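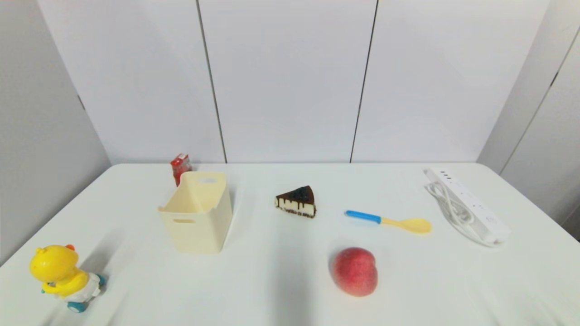
Thursday, Cotari bench, notebook 4

Started at nine in the morning, finished after lunch. Heike Lindemann was in the room for the first half and read the prompts aloud, I wrote.

Purpose for today: to see if the new re-ranking step helps the policy to choose the right object when the instruction is indirect. Until last week we only gave direct names ("peach", "spoon"). Now we give instructions like "the thing you would eat with" or "something for charging a phone". The old version, without re-ranking, stays as the baseline. Both run from the same checkpoint, the one after 2000 steps of fine-tuning. I did not touch the learning rate.

Layout: seven objects on the white table, wide spacing. Duck in its vehicle front left, basket behind it, juice box behind the back left corner of the basket, cheesecake back middle, spoon, peach, power strip in the back right corner with the cable coiled beside it. This is layout 101 in the list. Seed for the sampling is 9, same as for the Telix runs, so that the two can be compared later.

Observations, in the order I wrote them on paper:

Direct names work well with both versions. I did not expect any difference here and I did not find one.

"Something to drink" is the hard one. From the head view only the upper part of the juice box is above the rim of the basket, and the baseline prefers the basket itself. I think it has learned that a container is connected with drinking, maybe from the cups in the Lai set. With re-ranking the juice box becomes first, but the margin to the basket is small and I would not trust it with another seed. Also, the grasp point it proposes is too low, behind the basket wall, where the gripper cannot come without pushing the basket. So the choice is correct and the plan is still bad. These must be scored separately. In the present sheet they are one column, I must change this.

"The thing you would eat with" goes to the spoon in both versions. Fine. But "what goes with the cake" goes to the peach in the baseline and to the spoon with re-ranking. Heike says the peach is not a wrong answer and that I should not mark it as error. We discussed this longer than it deserved. For now I mark it as "ambiguous" and leave it outside the success rate. If somebody has a better rule, please write it on this page.

"Something for charging a phone": power strip, both versions, high confidence. However, the mask is not clean. It takes also the loops of the cable, and the centre of the mask then moves to the left, off the body of the strip. The proposed grasp was on the cable. I repeated with the instruction "the white strip, not the cable" and the mask became worse, it included a part of the table. White on white is difficult for the segmenter and the reflections on the surface do not help. Question for the Brastudton people: did they ever try a darker table cover? I remember they had a similar problem in March but I cannot find it in their notes.

The duck: "the toy" is no problem. "The bird" is also no problem, although its back and side are towards the camera and I was prepared for trouble. "The vehicle" gives a mask of the white base only, without the duck. For grasping this is not useful, but I cannot say that it is wrong.

What I believe so far: the re-ranking helps when the right object is partly hidden or when the instruction speaks about use and not about name. It does nothing for the quality of the mask, and the mask is now the weaker part. One layout is too little to claim this outside of our group.

To do:
Split the score sheet into choice and grasp.
Repeat layout 101 with the juice box moved out to the open side, all other things the same.
Try the mask with the cable removed, then with the cable straight.
Ask Heike for her list of indirect prompts, mine are too similar to each other.
Save the logs under the Cotari folder, they are still on the bench machine.

Stopped at 14:20.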